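Bouzid Tabletop Collection: Data Card

Version 1.2
Maintained by: Ylva Haugen, Rasix
Household liaison: Eilif Kvam, Skatex
Last revised: May 13, 2021

Summary

The Bouzid Tabletop Collection documents how ordinary household tables are set, used and cleared. It covers dining tables, side tables and small work tables in occupied homes. The collection holds 1,469 still pictures from 215 tables, each with a written record of the objects present and their general placement. It is intended for studies of domestic storage, table use and the arrangement of small belongings.

Contents

Each table has its own folder. A folder contains the pictures for that table, a plain text record and a settings file stating the room type given by the household. Of the 215 tables, 183 have a complete written record. The remaining folders contain pictures and a room type only, and their records will be added as they are checked.

Objects are recorded under the following headings:

Coverings: tablecloths, runners, place mats.
Containers: boxes, trays, baskets, jars.
Food and drink: wrapped snacks, fruit, cups and mugs.
Electrical: power strips, adapters, cords, lamps.
Decoration: flowers, candles, ornaments.
Unassigned: anything the recorder could not name with confidence.

Recording rules

An object is recorded by its most general name unless its use is clear. A box with no label is entered as "container," with its color and shape. Colors are given in everyday terms. Brand names are entered only when they can be read on the object.

Coverings are recorded first, before anything that rests on them. The record states the main color, the pattern and any stripe or border. Creases and folds are noted where they are visible but are not treated as damage.

Trays are recorded together with their contents. A tray of wrapped snacks is one entry with a contents line, and the individual snacks are not listed. Cords are entered with the item they belong to. Where a cable cannot be followed to an item, it receives its own entry under Electrical.

Sample entry

The table in this entry has a blue checked cloth with a broad mustard-yellow stripe down the middle. The entry lists a shallow tray with a mint-green rim, filled with wrapped snacks, and a turquoise cube-shaped container at the far left, near the wall. A white power strip with a black adapter plugged in is entered at the right, along with a mug in a multicolored check. 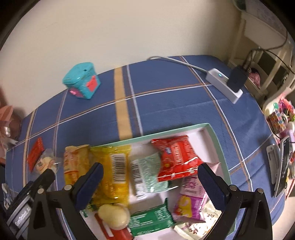 Objects beside the table

Items standing next to a table are recorded in a separate section of the text file. These include racks, chairs, shelves and floor baskets. Things stored inside such furniture are entered only in general terms, for example "pink bundled item." When it is unclear whether an object stands on the table or next to it, the recorder enters it under Unassigned and adds a short note.

Quality checks

Every written record is prepared by one person and read by a second. Disagreements over a name are settled by choosing the broader term. In April, 200 pictures were drawn from the collection and recorded again without reference to the first version. Most differences concerned containers and small electrical items. The heading list was revised as a result, and "charger" is no longer used unless the connected device can be seen.

Known limitations

Households chose which tables to include, and dining tables are more common than work tables. Records describe a table at one moment and do not show how long an object had been there. Contents of closed containers are not recorded. Patterned cloths can make small flat objects difficult to separate from the surface, and recorders are asked to leave doubtful items unnamed.

Access and use

The collection is available for noncommercial research on written request to Rasix. Users may not attempt to identify a household from its belongings. Published work should cite the collection by name and version number. Corrections should be sent to Ylva Haugen with the folder name and the line concerned. Accepted corrections are listed in the change file for the next version.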